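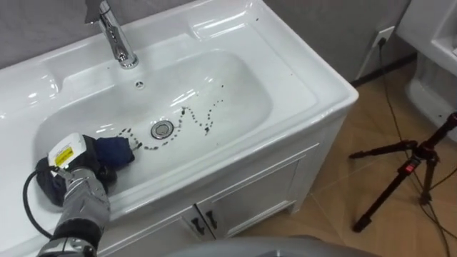

Posted by Ilgın Karabulut in Home, June

9 comments

Coffee grounds in the bathroom sink

I rinse the French press in the bathroom. The kitchen in our place on the Cleltville side has one small sink and it is full of dishes most mornings, so the press goes down the hall with me and gets emptied over the trash can next to the vanity. Most of it lands in the trash. The rest ends up in the basin, and for years I did the wrong thing with it, which was to turn on the faucet and chase it down the drain.

Last winter that cost me $143. The plumber was a patient man named Ihor Pavliuk, and he pulled a plug of black sludge out of the trap that looked like potting soil. It was grounds, hair and old toothpaste. He said the grounds alone might have gone through, but they had settled in the bend and everything else had stuck to them. He also said he sees the same thing with dirt from houseplants, and I do those in the bathroom too.

So I changed how I clean the sink. It isn't much of a method, but a few people asked after I complained about the bill, so I'm writing it down.

The main thing is to keep the water off until the specks are out. Dark grit on white ceramic looks worse than it is. You see every dot, and the urge is to rinse. If the stopper is down, leave it down. Ours is a round chrome one with a thin metal ring, and the small stuff likes to collect against that ring, so I start there and pull outward, away from the drain. I use a dry cloth folded in four, or a paper towel if I'm out of cloths. Short strokes toward the wall of the basin, then lift. If you go in big circles you just draw pictures with it.

If the bottom of the sink is already wet, wait. I know that sounds lazy, but wet grounds smear and dry ones don't. I have left it until after lunch more than once. My husband Sinan would like it noted that he has to brush his teeth in the kitchen when I do this.

Bigger clumps I pick up first with a bit of damp tissue. The tiny ones come up last, and I press on them with the cloth instead of wiping.

Then the rim. Our vanity has a wide flat top and a raised ledge at the back where the faucet is mounted, and the back corner is where I always miss some. They bounce up there when I knock the press against the trash can. You have to lean over to see them because the glossy surface throws the light back at you. I do the rim before the final rinse so anything that falls in gets caught. The overflow opening under the faucet has a slotted cover, and I run an old toothbrush over it about once a month. I don't push anything through the slots.

After that you can use water. Open the stopper, run it warm, and go over the basin with a drop of dish soap and a soft cloth. I used to use Dament powder and stopped when the curve of the front lip started to look dull — it may have been the powder or it may just have been old, but I didn't want to find out on the new sink. Plain soap has been fine. I dry the chrome with whatever towel is headed for the wash.

The whole job takes less time than making the coffee.

My neighbor Hidayah Entili puts a square of newspaper in her sink before she repots anything and folds the whole thing up afterward. I tried it with the press and the paper got soaked and tore, but for dry soil it works well and I do that now with the plants.

I still haven't cleared enough counter space in the kitchen to do the coffee in there. That is the next thing on the list, after the hall closet.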